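Home | Posts | Bench notes | Contact

The Lanar against the Garer, and both of them against stationery

I have now spent most of March comparing two grippers, and I am sorry to report that the winner so far is the paper clip.

The Lanar is the cheap one. Two fingers, parallel jaws, closes with a click like a biro. The Garer costs a good deal more and has soft tips that Carys Skyrme says feel like a cat's paw, though she has never owned a cat. Both bolt to the same arm and both talk to the Zou controller once you have found the right cable, a job that took me until 14 minutes past midnight.

Picking up one clip is fine. The Lanar managed 132 tries before it dropped one, and the Garer did better still. Linked clips are another matter. Neither gripper has any idea that the thing it is holding is attached to four of its friends, and the Lanar's answer to resistance is to squeeze harder.

So the arm has been switched off for a bit and we are recording hands instead, with marker bands on both wrists for tracking. I want to know what fingers get up to when a clip won't come.
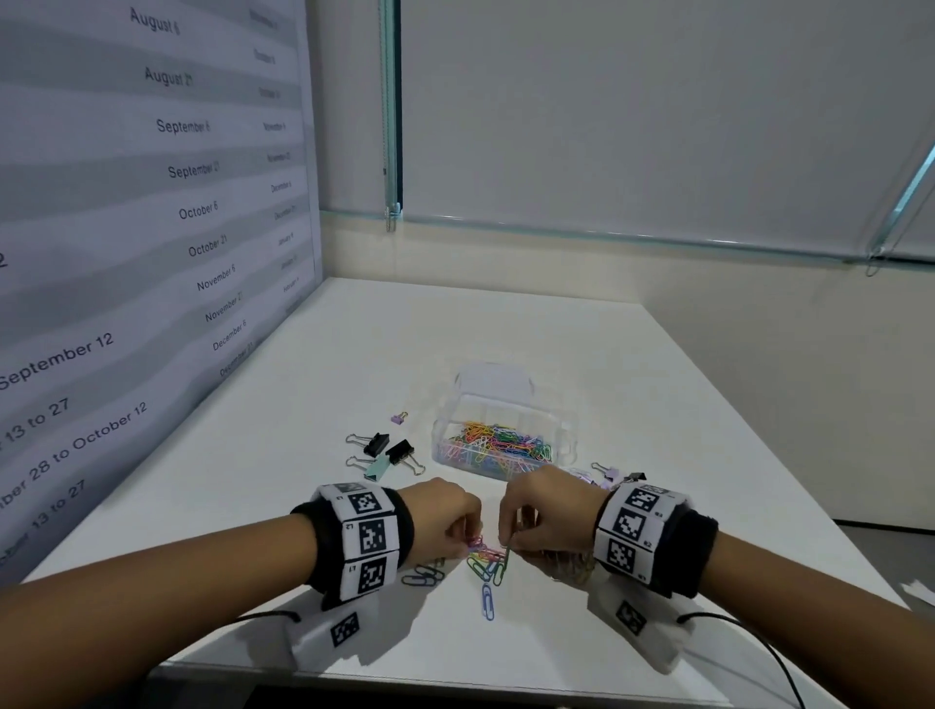 Two hands, one tangle, and most of the other clips waiting in the box.

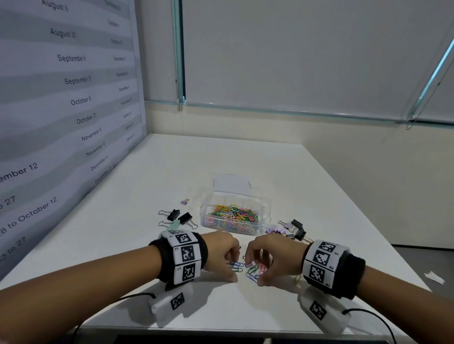
Page last changed: March, 17:18

Mali Rowlands did the first batch of untangling and was irritatingly quick. When I asked how she decided which clip to pull she said she didn't, which is no help at all to someone writing a controller. Going through the recordings, I keep seeing a small wiggle before the pull — a sort of test tug. The Garer might be able to copy that. The Lanar would need a lower force setting than the menu offers, and I have written to Hinelberg, who sold it to me, to ask whether one exists. They replied with a brochure.

I bought a pack of 1000 clips for all this, so there's no excuse for stopping early. Next job is the wiggle on the Garer, at 18 different speeds, slowest first. Carys wants to try the binder clips as well. I have told her no, mainly for the sake of the soft tips.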